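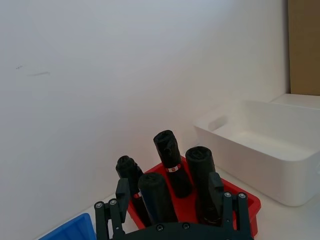 How should I store rolls of garbage bags so they don't unroll in the cupboard?

Stand them upright in a shallow tray with a rim, close enough that they support each other. A roll lying on its side will turn every time you pull a bag, and after one week you have a long black tail behind the dish soap.

I learned to do it in this way when I moved into the flat in Prajapati Lane, where the cupboard under the sink is only 54 cm wide and the pipe takes the best part of it. Before, I kept everything in the shopping bag it came in. Now I use two containers: a low tray for the rolls, and a deeper bin with handles for all the small loose things. I will explain how I set them up. It takes one evening, and most of the evening is cleaning the shelf.

What you need

A low plastic tray. A bright color is good, you find it quickly at the back of a dark cupboard.
A bigger storage bin with a handle opening in each end.
A cloth and a little dish soap.
A measuring tape.

I paid 219 for my tray at Hindora, and the bin was a gift from my sister-in-law. You don't need to buy a set. The rolls only want a flat floor and a rim.

Step 1. Empty and measure

Take everything out and put it on a table, not on the floor. On the floor you will step over it for three days (I did). Measure the width of the shelf, the depth, and also the height in the place where the pipe is lowest. Write these down before you go to the shop.

Wipe the shelf and leave the door open until it is dry.

Step 2. Sort by how you take the thing

Many people sort by type, so all the kitchen things together and all the bathroom things together. I prefer to sort by the hand. Things I take with one hand while the other hand is dirty go in the tray: garbage bags mostly. Things I take out calmly go in the bin.

Step 3. Fill the tray

Tighten each roll first. Hold it in both hands and twist against the direction of the loose end, then tuck the end under. If the paper band is still on the roll, leave it on. The size is usually printed there, and black bags look all the same without it.

Put the large sizes at the back and the small ones in front. Leave a finger of space so you can lift one roll and the neighbors stay standing. My friend Mamta Tomar packs hers very tight, and then she must take the whole tray out to get one roll – but she says she likes it, so perhaps it is a question of character.
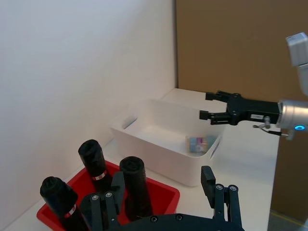
What should go in the larger bin, and what should stay out of it?

Put in light, closed packets: sponges, spare cloths, small boxes of tablets, gloves. Keep out anything which can leak, and any bottle taller than the side of the bin, as it will fall when you carry the bin by one handle.

Step 4. Fill the bin, but slowly

Start with the bin empty and add a thing only when you use it. I tried first to put everything back on the same evening, and I had again the old mess, only now it had handles. After 2 weeks you will see what you really use. The rest can go on a high shelf or to a neighbor.

Small packets like to hide in the corners. Stand them on the long side against the wall of the bin, with the name facing up.

Step 5. Put both in the cupboard

The bin goes behind and the tray in front, on the side where the door opens. Check that you can pull the bin out by one handle without lifting the tray. If you can't, change the sides. In my cupboard I had to turn the bin so the short end looks at me.

Keeping it so

When you open the last roll of one size, write it on the shopping list the same day. Wash the tray when it feels sticky, with warm water and no scouring powder, which scratches the plastic and then the dirt stays in the scratches.

A reader asked if a cardboard box is enough for the rolls. For a dry cupboard it is fine. Under a sink I would not, one small drip and the bottom is soft.

Afroza Sheikh
Last changed Wed 27 October. In November I will add a page for the bathroom shelf.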